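Why does the floor creak at night?

You're in bed. It's 11 o'clock and the whole house is quiet. Then, from the hallway: crrrk. You know it's a burglar. Sadly for your exciting life story, it's probably the floor.

Wood was once a tree, and it has never quite got over it. It still soaks up water from the air on damp days and swells a little. On dry days it lets the water go and shrinks. 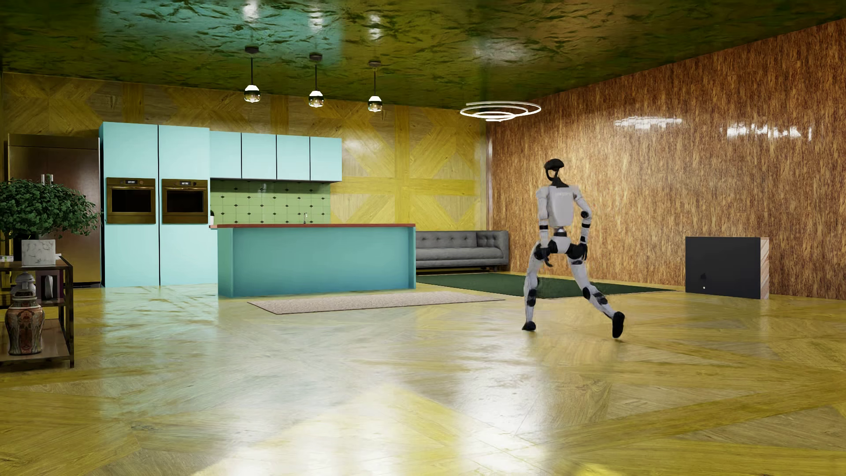

Warmth matters too. Pipes and nails grow a tiny bit when they're hot and shrink when they cool off. After sunset everything in the house starts shuffling about, like 34 kids told to sit still on a mat. Two boards rub, or one slides on its nail, and out comes a creak.

It happens in the daytime as well. You just can't hear it over the TV, the dog and your brother.

Loose boards are the noisiest. Step on one and it dips, then springs back and grumbles. Favourite spots are doorways and the top of the stairs, right where you're trying to sneak past for a biscuit.
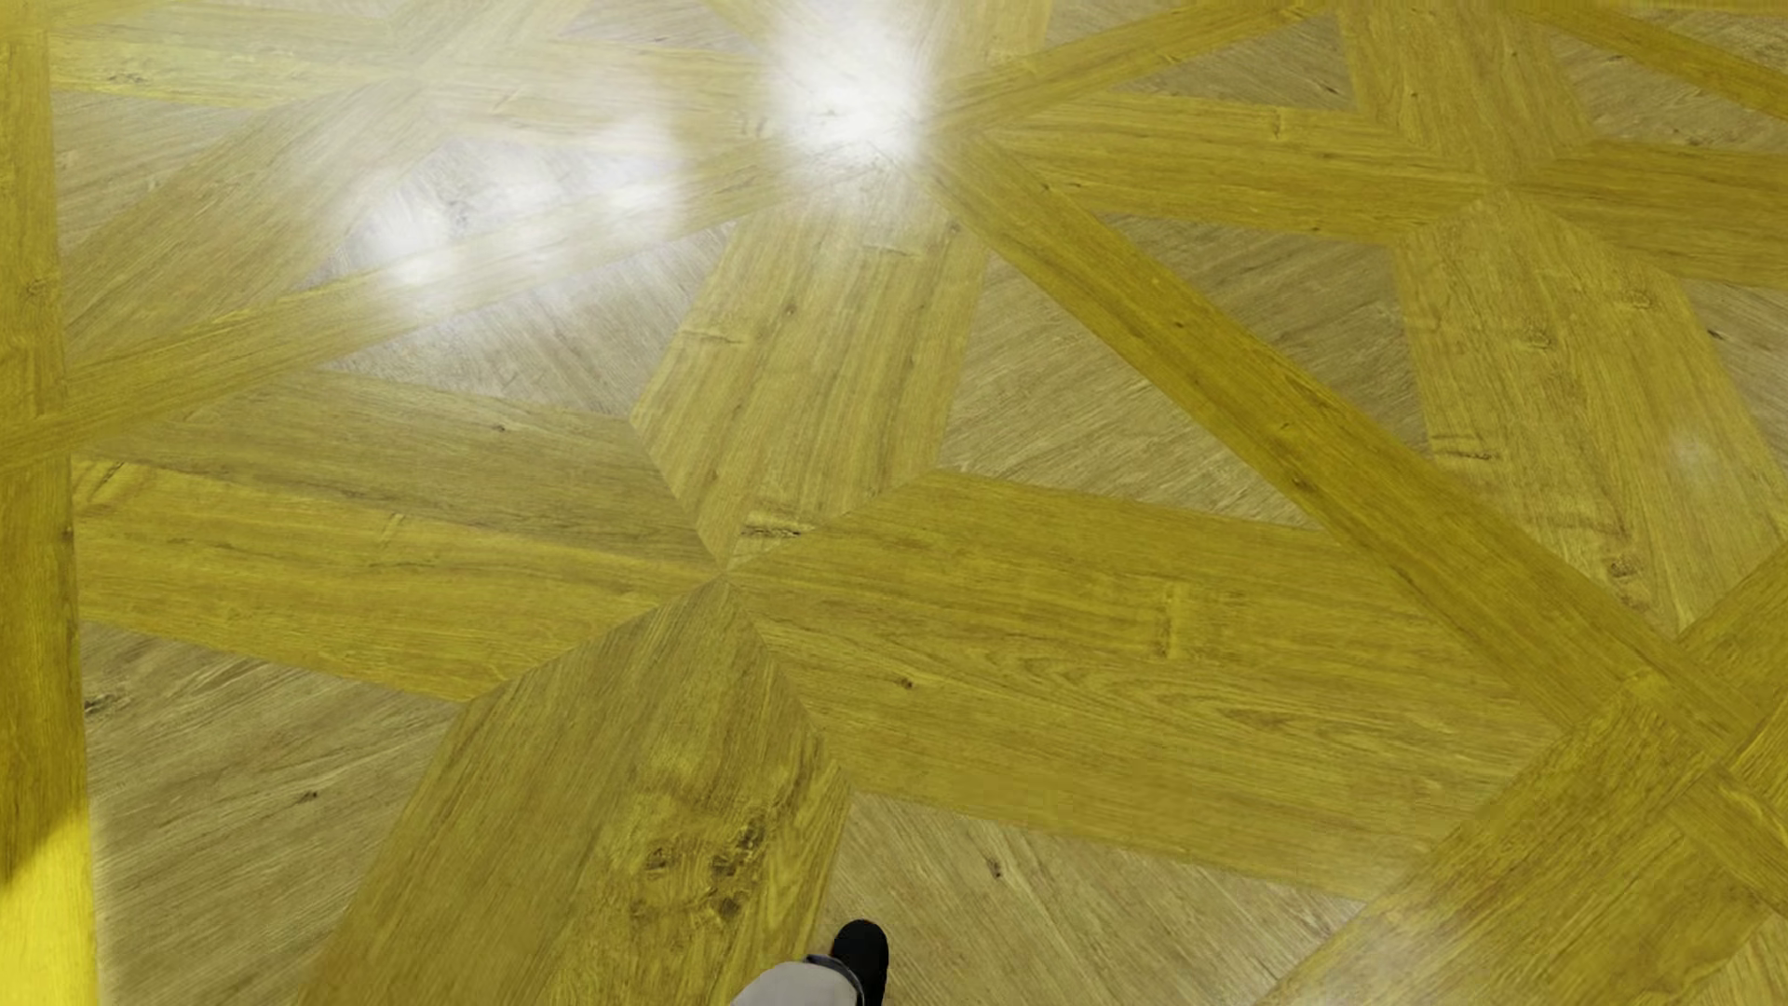 Yabsira Alemneh wrote in to say her nan shakes talcum powder into the cracks, and the hallway has kept its mouth shut since June. Powder helps the boards slide without rubbing. Ask a grown-up first, unless you enjoy vacuuming.

More to read
Why do taps drip?
Where does dust come from?
Who put the colour in paint?
Why is the fridge humming?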